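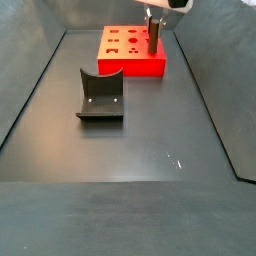
Forum Home | Workshop | Finishes | New Posts | Search

Matching an old red on beech toys

fenwright
I restore wooden toys for a charity shop in Bravunton. The usual faults are chipped paint on corners and on the rims of holes. The body colour is easy enough to match on a flat face. My trouble is that a patch which matches on the side looks too orange on the top, and the other way round. Paint is a water-based acrylic from Fikach, satin, over their own primer. Two coats, lightly rubbed down between. Is this the pigment or the primer?

oddlot_k
Neither, I would think. Light falling from above warms and lifts the top of anything red. The side face gets less of it and reads deeper. Same paint, two apparent colours. Check the match with the piece turned so that the patch and the old paint face the same way, under the same lamp.

Marl23
Partly agree. You should still rule out the primer. Red pigments cover badly and a white primer will push them towards orange. A grey or pink one will hold them back. Paint a test strip over each and leave it overnight before judging.

fenwright
Primer is white. I have a tin of grey from Carkel, never opened. Will it take under a Fikach top coat?

Marl23
If both are water-based, yes, once fully dry. I give it 40 hours in an unheated shed.
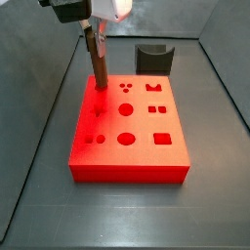 oddlot_k
40 hours is excessive. It is dry to rub down in 5 at room temperature. The tin says so.

Marl23
The tin says touch dry. Touch dry and ready to sand are separate things, and in March my shed is nowhere near room temperature. Sand it early and it rolls up under the paper.

oddlot_k
Then bring it indoors. A cold shed is a fault in the shed.

tallow_end
On the rims: do not build up paint inside a hole. Two coats of primer and two of colour will take enough off the opening to make a close-fitting peg bind. I mask the inside, paint up to the edge, and ease the rim with fine paper on a dowel. If the inside was painted originally, one thin coat, brushed out well.

fenwright
Noted. I had been filling and painting right through, and one peg now sticks. What grit?

tallow_end
320, wrapped once. Turn it by hand.

gusset
Before anyone sands anything, check what the old paint is. An older toy may have lead in it and should not be dry sanded at all. Nor should it go back to a child because it has a fresh coat on top. I use the Shi swabs, 2 per piece, one on the colour and one on a chip that shows the lower layers.

oddlot_k
Swabs give false readings on red. The dye looks like a positive.

gusset
Some types do. Wipe a blank area of the cloth first and compare. If in doubt I don't sell it.

fenwright
Test strips done over both primers. The grey is closer on every face. I will leave them until the weekend and look again in daylight. Swabs ordered.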